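Metrología básica para almacén y taller
Apuntes de la sesión 3: cómo elegir, nivelar y comprobar una báscula de plataforma
Versión revisada: 31 de marzo de 2019

Bienvenidos de nuevo. En la sesión anterior nos quedamos a medias con la diferencia entre resolución y exactitud, así que empiezo por ahí, con vuestro permiso, que es un asunto en el que tropieza todo el mundo (yo también tropecé, y más de una vez, cuando empezaba en el muelle de carga de Ponberg).

La resolución es el escalón más pequeño que la pantalla sabe enseñar. La exactitud es lo cerca que queda lo indicado del valor verdadero. Una báscula puede mostrar los gramos con mucho desparpajo y equivocarse en medio kilo, y el visor seguirá tan tranquilo. Por eso os insisto tanto en leer la placa antes que el folleto: buscad la capacidad máxima, el escalón de verificación y la carga mínima. Apuntad los tres datos en la ficha, a mano si hace falta.

Dónde se coloca

El suelo manda. Una plataforma apoyada sobre una losa que cede un poco dará lecturas distintas según dónde pise el operario, y entonces empiezan las discusiones con el transportista. Buscad un suelo firme, lejos de la puerta (las corrientes de aire se notan mucho más de lo que uno cree en las básculas pequeñas) y lejos también de compresores y carretillas. Después se nivela con las patas regulables hasta que la burbuja quede centrada, se aprietan las contratuercas y se vuelve a mirar la burbuja, que al apretar suele moverse.

Dejad que el equipo se caliente encendido y sin carga el tiempo que diga su manual. Ya sé que a primera hora hay prisa. Encendedlo al llegar, colgad el abrigo, preparad los albaranes, y para entonces estará listo.

Comprobación con pesas patrón

La haremos en tres pasos, siempre en el mismo orden:

1. Repetibilidad. La misma pesa en el centro, varias veces, descargando del todo y esperando a que vuelva el cero.
2. Excentricidad. La misma carga en el centro y luego en cada esquina. Si una esquina se separa de las demás, sospechad de la célula de ese lado o de una pata mal apoyada.
3. Linealidad. Cargas crecientes hasta cerca del máximo y después decrecientes, anotando cada lectura.

En la práctica de hoy usamos la plataforma Vunon del aula, que admite hasta 620 kg. No hace falta llegar a esa cifra: con las pesas del armario y una carga de sustitución tenemos de sobra. Las pesas se cogen con guantes, por favor, y se devuelven a su estuche. La grasa de los dedos también pesa, y en las pequeñas acaba pasando factura.

Un ejemplo de cálculo

Un palé entra en Tierney con una tara declarada y sale una lectura bruta de 2202 kg en la báscula de suelo, cuyo escalón es de 2 kg. Fijaos en que 2202 es múltiplo del escalón, como debe ser. Si alguien os trae un albarán con 2203 kg de esa misma báscula, ese número no ha salido del visor: o se ha copiado mal o se ha sumado algo por el camino. Parece una tontería, pero es de lo primero que miro cuando reviso un parte.

Tarea para la próxima sesión

Traed la ficha de una báscula de vuestro centro de trabajo con los datos de placa, una tabla de excentricidad y un comentario breve, de media página. Quien no tenga acceso a ninguna puede usar los datos de la hoja Teditov que repartí en noviembre; si la habéis perdido, pedídmela sin apuro, que llevo copias en la carpeta.

En la sesión 4 veremos el recuento de piezas por peso y el error que arrastra una muestra demasiado corta. Venid con calculadora.

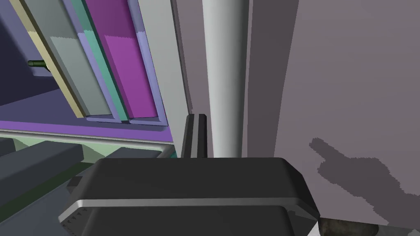

Pinza robótica y poste blanco, imagen generada por ordenador.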